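Skevham Storage Rooms: Common Questions

How big are the rooms?
We have two sizes at the Brostgate site. The small room suits the contents of a studio apartment. The large one takes a full household. Ask at the desk to see one before you sign.
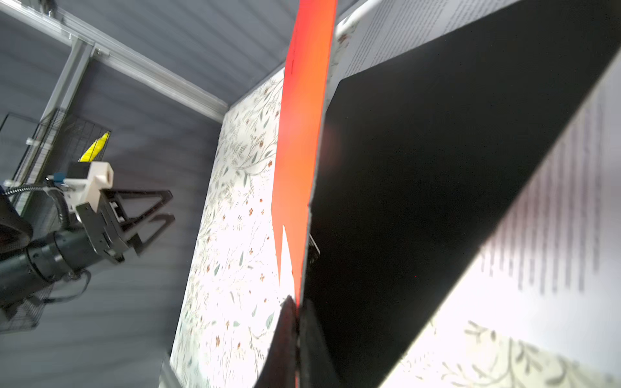

When can I get in?
The gate opens at 5 a.m. and closes at midnight. Your code works at both doors – please don't share it.

Can I put up my own hooks or baskets?
Yes, as long as you don't drill into the walls. Hanging baskets, clips and zip ties are fine. Take them down when you move out. 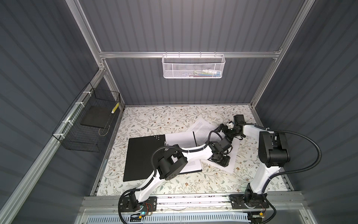 What can't I store?
Food, fuel, paint thinner, live plants and anything that needs power.

How do I cancel?
Give us four weeks' notice in writing. We refund unused rent, but the January deal is for a fixed term and can't be ended early.

Is there a site in Jurkavville?
Not yet. We keep a waiting list – email Muchen Guo at the Brostgate desk to be added.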